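# Dish rack questions we hear most

Welcome, and pull up a chair! The Midine kitchen-share has 34 members and a great many opinions about drying dishes, so we've gathered the usual questions here.

**Where should the rack go?**

Off to one side, please, with the rest of the surface left free for whatever you're washing next. We tried it in the middle for most of August and everyone kept reaching over it with dripping cups.

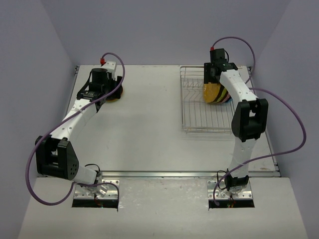
Afiq Yeoh wrote in to say that left-handers may prefer it the other way around, and that he moves his rack across before he starts and puts it back when he's done. That's perfectly fine with us – just do put it back.

**Do plates go in flat or standing?**

Standing on edge, every time. Start at the back and work forward, so the front stays open for the next person's lunch things. If the plates are all different colors, don't worry about matching them up, we gave up on that long ago.

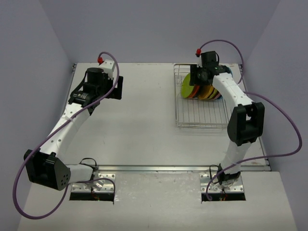 *Plates on edge in the rear half, front half empty.*

**What about bowls?**

Bowls are the awkward ones, bless them. They take up more room than you'd think, and a deep one will happily lean on its neighbor. You can tuck a bowl in between plates if it sits steadily, but give it a gentle nudge before you let go. If it wobbles, find it another spot or dry it by hand with one of the towels from the Hidayat drawer (second one down, it sticks a little). 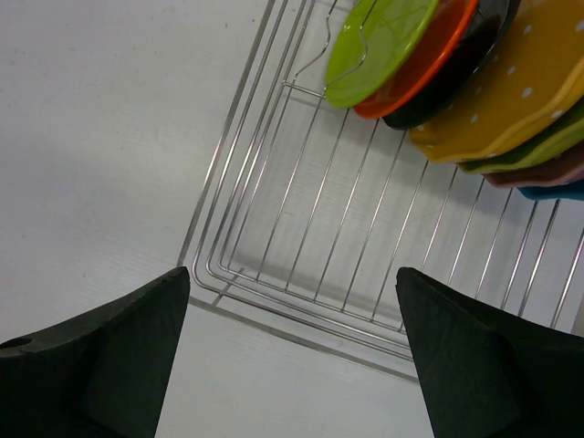
*Lime green, orange-red, black, and the polka-dot bowl with the wavy rim.*

**When does the rack need to be cleared?**

By 9 in the evening. Anything dry goes back on the shelf, even if it isn't yours.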